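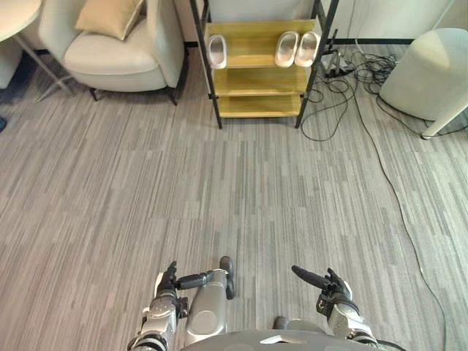

Shoe rack trial with multi-fingered hands fitted on both arms. Left hand holding a short rod, three slippers on the top shelf.

Mumthorpe Hand Trial Kit

Mumthorpe – Equipment – Hands and grippers – Trial kits

Choosing a hand for a robot is a bit like choosing a pair of work gloves. You can read every line on the label and still not know whether they suit you until you've worn them for a while! We've helped a good many customers through that choice, and the happiest ones were nearly always the ones who tried two or three kinds on their own jobs before they ordered anything. So we put together a kit that lets you do just that, in your own rooms, with your own things, and without signing up for a hand you may not end up liking.

What comes in the case

The case holds a Gastonano multi-fingered hand in a left and a right version, a pair of Lindqvist two-jaw grippers, and a Kendow wrist plate for each arm so you can swap between them. You also get the screws, a driver that fits them, two cable sets (we started packing the longer ones in February, after plenty of you asked), and a printed booklet of household tasks with room for your own notes. The booklet is made to be written in, so please do.

How the hands compare

The Gastonano hand is the one most people reach for first. It can curl around a thin handle, point with one finger while the others stay bunched, and get in under a strap or a loop. Setting it up takes patience, and we would set aside a whole afternoon for the first one. The second always goes faster.

The Lindqvist gripper is much simpler. It opens, it closes, and it tells you how hard it is squeezing. For boxes, bottles and folded towels it's a lovely thing to work with, and if your tasks are mostly of that kind you may well send the fancier hand back with no regrets. Where it struggles is with soft, open shapes. Slippers are a good test of this – you can pinch one by the side, by the strap or by the heel, and each way gives you a different problem when you come to set it down straight beside its partner.

Shoe rack task (booklet page 40)

Our own favorite. You need a low open rack and a few slippers, ideally with a wide strap. Start with them on the top shelf, one by itself and a pair a little apart, and ask the robot to move them one at a time to the shelf underneath. Reaching in below a shelf shows you how much room the wrist needs, and the bulkier wrist modules do feel it. Run the task with one hand type on both arms, then change over and run it again with the rack in the same spot. Painter's tape under the feet helps if other people use the room.

A word on head cameras: looking down at a rack from above, the lower shelves seem narrower and are harder to judge. Try the task from a step farther back before you blame the hand.

Specifications

Finger sets: 2 (left and right)
Wrist plates: 2
Cable length, long set: 210 cm
Task booklet: 100 pages
Power: from the arm, or from a separate supply (not included)

Borrowing and buying

The kit can be borrowed or bought outright, and if you buy within the loan period the loan fee comes off the price. Tell us which arms you have when you write, including the bolt pattern at the wrist if you know it. If you don't, a clear photo with a ruler beside the flange is plenty, and we'll gladly work it out for you. Replacement fingertips are sold separately, in pairs.

Page last updated 28 April 2026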